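Drawer week at Hondlow

Kelly Bainbridge and I spent Tuesday re-tuning the arm we call Gunora, and I finally got my pictures sorted! The job was the drawer routine – same gray cabinet, same three drawers, and a fresh set of reach points for the right-hand side. I love this sort of fiddly work (Kelly, less so). 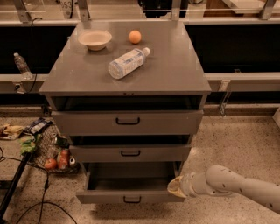 Gripper by the open bottom drawer, bowl, ball and bottle up top in both.

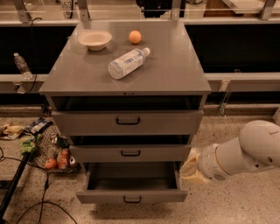
We saved the new points under program 658 and dropped the approach speed to 200, which I'd been wanting to do for ages. The soft fingers get swapped every 400 cycles, so the spare set is on my bench now. Next up is the wrist cable – Kelly has dibs on that one.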